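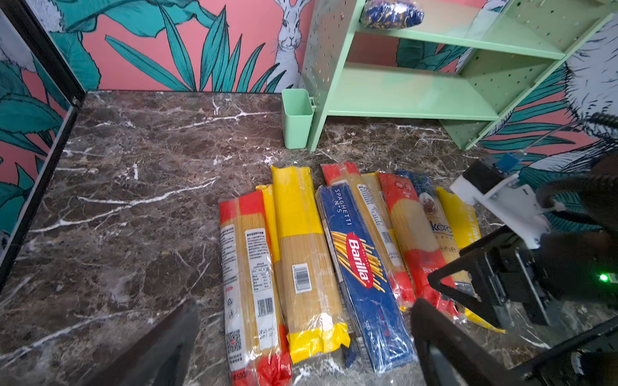
Von Rowena Buenaventura, Pressestelle Kukus
Lesezeit: 4 Minuten

Kukus bezweifelt Sparversprechen der Vorrats-App Evby

Die Verbraucherberatung Kukus rät Haushalten zur Zurückhaltung gegenüber der Vorrats-App Evby, die seit November mit erheblichem Aufwand beworben wird. Der Anbieter Ghaffari verspricht, dass Nutzerinnen und Nutzer „bis zu 60 Prozent weniger Lebensmittel wegwerfen“ und dabei auch noch Geld sparen. Kukus hat sich die Unterlagen angesehen, auf die sich diese Zahl stützt, und hält sie für dünn.

Das Prinzip der App ist schnell erzählt. Wer einkauft, erfasst zu Hause den Strichcode jeder Packung und trägt das Mindesthaltbarkeitsdatum von Hand ein. Evby erinnert dann an Dinge, die bald verbraucht werden sollen, schlägt Rezepte vor und erstellt eine Einkaufsliste. Die Grundversion ist kostenlos. Für die Erinnerungen, also für den Teil, mit dem geworben wird, verlangt Ghaffari nach einer Probezeit einen monatlichen Beitrag.

„Eine App, die mich daran erinnert, dass ich Nudeln habe, kann nützlich sein. Ob sie den Preis wert ist, müsste man aber belegen, und ein Beleg liegt uns bisher nicht vor“, sagt Dimas Osman, Leiter der Beratung bei Kukus. „Uns wurde eine Präsentation geschickt. Darin standen sehr große Zahlen und sehr kleine Fußnoten.“

Laut diesen Fußnoten stammt der Wert von 60 Prozent aus einem Probelauf in Hisasden, an dem fast 400 Haushalte teilgenommen haben sollen. Die Teilnehmenden schätzten selbst ein, wie viel sie vor und während der Nutzung weggeworfen hatten. Gewogen wurde nichts. Eine Vergleichsgruppe ohne App gab es nach Auskunft des Anbieters ebenfalls nicht. Wer vorzeitig ausstieg, taucht in der Auswertung nicht mehr auf, und wie viele das waren, wollte Ghaffari auf Nachfrage nicht mitteilen.

Dass Menschen sparsamer mit Lebensmitteln umgehen, sobald sie an einer Befragung zum Wegwerfen teilnehmen, überrascht in der Beratung niemanden. Dieser Effekt tritt auch mit einem Zettel an der Kühlschranktür auf. Ob er nach dem Ende eines Probelaufs anhält, ist eine andere Frage – und gerade dazu enthalten die Unterlagen keine Angaben.

Trockenware als schlechtes Beispiel

Auffällig findet Kukus auch die Auswahl der Produkte in der Werbung. Gezeigt werden dort gern volle Vorratsregale mit Reis, Mehl, Linsen und Spaghetti, dazu der Satz „Evby rettet, was Sie vergessen haben“. Getrocknete Nudeln muss in einem normalen Haushalt allerdings kaum jemand retten. Kühl, dunkel und trocken gelagert sind sie in der Regel auch nach Ablauf des Mindesthaltbarkeitsdatums noch genießbar, sofern die Packung unbeschädigt ist und weder Schädlinge noch auffälliger Geruch festzustellen sind. Das Datum ist eine Zusage des Herstellers über die Qualität und kein Wegwerftermin.

Die App unterscheidet das nach Beobachtung von Kukus nur unzureichend. In der geprüften Fassung färbt sich eine abgelaufene Packung Spaghetti ebenso rot wie abgelaufenes Hackfleisch, für das ein Verbrauchsdatum gilt und bei dem man sich tatsächlich daran halten sollte. Osman hält es für möglich, dass manche Haushalte wegen solcher Hinweise sogar mehr entsorgen als bisher. Beziffern lässt sich das derzeit nicht, und Kukus will es auch nicht behaupten.

Weggeworfen werden in Privathaushalten erfahrungsgemäß vor allem frisches Obst und Gemüse, Brot und Reste vom Vortag. Dafür gibt es oft keinen Strichcode. Wer einen halben Blumenkohl oder eine Schüssel gekochter Kartoffeln erfassen will, muss beides von Hand eingeben und die Haltbarkeit selbst schätzen. In der Beratung haben mehrere Testpersonen damit nach der ersten Woche aufgehört.

Rizal Kwok, der die Prüfung bei Kukus betreut hat, nutzte Evby drei Monate lang im eigenen Haushalt. „Am Sonntag nach dem Großeinkauf saß ich mit dem Telefon am Küchentisch und tippte Daten ab, während die Tiefkühlerbsen auftauten“, berichtet er. „Beim Kochen muss man dann auch alles wieder austragen. Vergisst man das zweimal, stimmt der Bestand nicht mehr, und die Einkaufsliste ist Unsinn.“

Offene Fragen beim Datenschutz

Aus Einkäufen und Vorräten lässt sich einiges über einen Haushalt ablesen: Ernährungsweise, Unverträglichkeiten, ungefähr auch das Budget. In den Nutzungsbedingungen behält sich Ghaffari vor, „aggregierte Verbrauchsdaten mit Partnern zu teilen“. Um welche Partner es geht, steht dort nicht. Haziq Pelupessy, Sprecher von Ghaffari, erklärte gegenüber Kukus schriftlich, man nehme den Schutz der Nutzerdaten sehr ernst und arbeite an einer verständlicheren Fassung der Bedingungen. Einen Termin nannte er nicht. Zur Kritik am Probelauf teilte er mit, die Ergebnisse seien „ermutigend und als Momentaufnahme zu verstehen“. In der Werbung fehlt dieser Zusatz.

Was Kukus empfiehlt

Wer Evby ausprobieren möchte, sollte die Probezeit im Kalender vermerken und vor Ablauf entscheiden. Das Abonnement verlängert sich automatisch. Den Zugriff auf Standort und Kontakte kann man nach der Installation abschalten, die Erfassung der Vorräte funktionierte im Test trotzdem. Für den Anfang genügt oft ein Blick in Schrank und Kühlschrank vor dem Einkauf und eine Liste auf Papier. Ältere Packungen nach vorn stellen, Angefangenes zuerst aufbrauchen – das kostet nichts und verlangt kein Benutzerkonto.

Kukus hat Ghaffari aufgefordert, die vollständigen Daten aus Hisasden offenzulegen und auf die Angabe von 60 Prozent bis dahin zu verzichten. Eine Antwort darauf steht aus.

Über Kukus
Kukus berät private Haushalte zu Einkauf, Lagerung und Verträgen rund um Lebensmittel. Die Beratungsstelle nimmt kein Geld von Herstellern oder App-Anbietern an.

Pressekontakt
Rowena Buenaventura, Pressestelle Kukus
Fachliche Rückfragen: Teguh Tjoa, Referat Digitale Dienste
Abdruck honorarfrei, Belegexemplar erbeten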